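Ticket: Pedidos duplicados en la tienda en línea
Cliente: Sallberg, higiene y baño
Producto: módulo de pedidos Clinon
Prioridad: alta (según el cliente), media (según nosotros)
Estado: resuelto, pendiente de que alguien lo cierre

08:40 — Shirley Petrenko (Sallberg)
Desde la actualización de febrero, cada pedido entra dos veces. El almacén ha preparado casi 700 paquetes de más y el encargado ya no me saluda.

09:15 — Arnar Hafstein (soporte)
Buenos días. ¿Han probado a vaciar la caché?

09:17 — Shirley Petrenko
Sí. También la he vaciado en los otros 14 equipos, por si le hacía ilusión.

10:50 — Arnar Hafstein
Reproducido en pruebas. El botón «Confirmar» envía el formulario y, por su cuenta, el script de la pasarela Zovetti lo vuelve a enviar. Muy diligentes los dos. Escalo a Lærke Østergaard.

12:30 — Lærke Østergaard (desarrollo)
Desactivado el segundo envío. Nueve pedidos de prueba, nueve registros. Quedan por anular a mano los duplicados antiguos; el botón de anulación masiva existe, pero anula también los buenos.

13:05 — Shirley Petrenko
Funciona. De paso: la ficha del kit de viaje sigue sin foto desde la misma actualización.

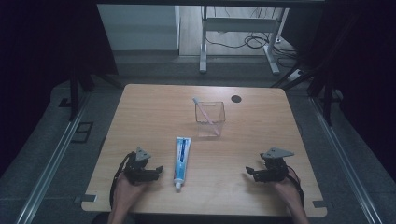
Adjunto 1: cepillo en vaso transparente y tubo de dentífrico.

13:40 — Lærke Østergaard
Subida. Se ve en la ficha y en el buscador; en el carrito tarda siete minutos en aparecer, como todo en el carrito.

16:20 — Arnar Hafstein
¿Puedo cerrar?

16:22 — Shirley Petrenko
Cuando terminen de anular los duplicados.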